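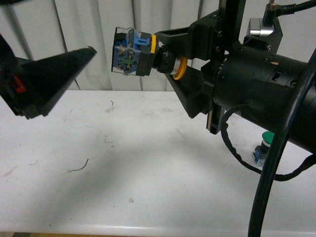
A pushbutton switch with a yellow bezel, held by one of the two grippers at the Urnadcombe bench.

Kwesi Mensah spent most of February trying to get a robot arm to pick up a button. He is in his second year at Urnadcombe, where the automation class gives each team one task and one semester to finish it. His team, which calls itself Senano, drew switch handling.

"People hear that and think we're building a control panel," Mensah said. "We're just picking parts up and setting them down where they belong. It takes a long time to get that right."

The parts are panel pushbuttons. Shona Carnegie, who teaches the class, picked them for their shape. A switch has a wide cap at one end and a contact block at the other, and it does not balance well if the fingers close in the wrong place.

"With a plain block you can be sloppy and still get it," Carnegie said. "I wanted something where a sloppy grip shows up right away."

Mensah's teammate Afaf Matar handles the grip positions. She keeps them in a spreadsheet that had reached 1,084 rows when we talked. Each row is one attempt, with the finger opening, the approach angle and a note on what went wrong.

"A lot of the notes say 'rotated,'" Matar said. "The cap turns a little when the fingers close, and then everything after that is off."

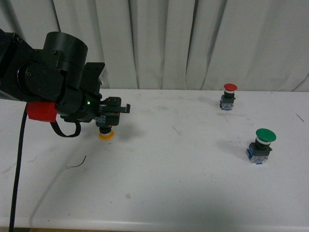

The yellow switch at the gripper, with the red and green ones standing on the table.

The team started with the green switch and moved to the yellow one after six weeks. Matar said the flatter ring gave them more trouble than the mushroom caps did. They ended up slowing the last part of the approach, which added time to each run but cut down on dropped parts.

Carnegie grades on 100 attempts in a row, with no changes to the program once the count starts. A team can restart the count, but only after handing in a written page on what it changed. Senano has turned in three of those pages.

"I don't mind writing them," Mensah said. "Afaf minds."
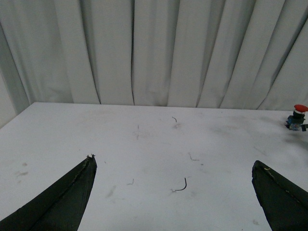 Housekeeping counts too. Carnegie takes off points for wire scraps left on the table, and Mensah admitted the team has lost a few that way. Matar now wants a cleanup written into the checklist before every run.

Both students plan to stay on for the advanced section, which has room for 30. Mensah wants to try wiring next. Matar said she would like to work on anything that doesn't rotate.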